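3.2 Bench layout and solids transfer

Losses during the transfer of fine solids are often put down to the balance, although much of the material is left on the tools between the dish and the flask. We therefore kept the set of tools small and recorded which of them carried residue (Figure 1, plastic funnel with white powder in the stem).

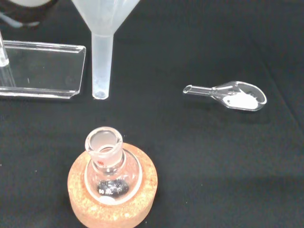 Thu Phí

Residue was scored by eye on a four-step scale and then by weight. Each funnel was used for one series of 60 transfers and wiped out between series. The layout is given in Figure 2.
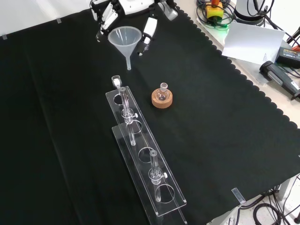
Round-bottom flasks do not stand on their own, and the choice of support affects how much is spilt. A metal clamp holds the neck firmly but takes time to set. In our layout the flask sits in a cork ring to the right of the acrylic rack, which keeps the two glass tubes upright and clear of the funnel. The black cloth was chosen to make stray grains easy to find.

With the stem placed in the neck, as in Figure 3, the solid has only a short way to fall.

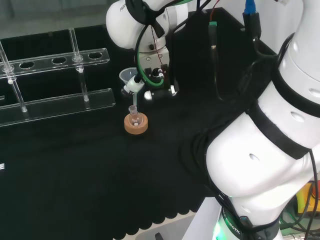 Static was the main difficulty in February, when the air in the MacRitchie laboratory was dry. Samples of 300 mg clung to the plastic more than samples of 900 mg did, as a share of their weight. Tapping the cone helped a little.

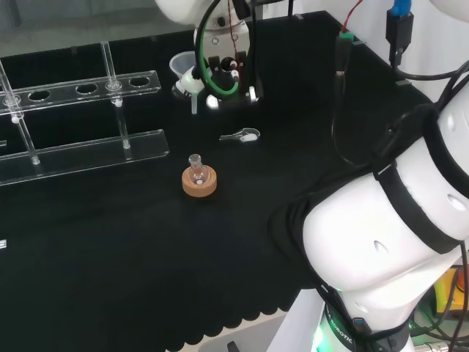 Glass funnels were tried in a second series, using the same flasks and the same cloth. Their results are set out in Section 3.3, together with the weights of solid recovered from the cloth.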